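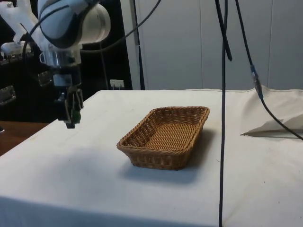 Todor Angelovski would like the library in Varngate to stay open until nine, and he said as much to a packed reading room in February, adding that he has been bringing his children there since the older one was small enough to sleep under the coat rack. He got a good long round of applause for it, and the town has now decided to give him, and everybody else who asked, most of what they wanted.

Starting next month, the Varngate library will keep its doors open until 8:30 in the evening through the working week, two and a half hours later than it does at present. The change follows a petition that gathered almost 600 signatures over the winter, a fair number of them collected at the counter of the Mujić bakery on the corner, where the sheet sat next to the poppy seed rolls and got a little buttery at the edges.

The extra hours will cost the town $195 an evening, mostly for staff and heating, and the council has agreed to pay for them through the end of the school year. After that the numbers will be looked at again, and anyone who has an opinion (and in Varngate that is a great many people!) is welcome to send it in before the June meeting.

Parents of high schoolers were among the keenest supporters, as the bus from Grultach doesn't get in until a quarter to six, which until now has left students from the outlying farms with fifteen minutes to find a book, check it out and get back out into the cold. The upstairs study room, with its 2 long tables and the radiators that tick all evening, will be open the whole time, and so will the children's corner, although story hour stays in the afternoon where it has always been.

The library is also asking for reading lamps, and would be very glad of any in good working order that are sitting in somebody's attic. They can be dropped off at the front desk any morning after ten. Borrowers whose cards have lapsed can renew them at the same desk, free of charge, and should bring something with their current address on it.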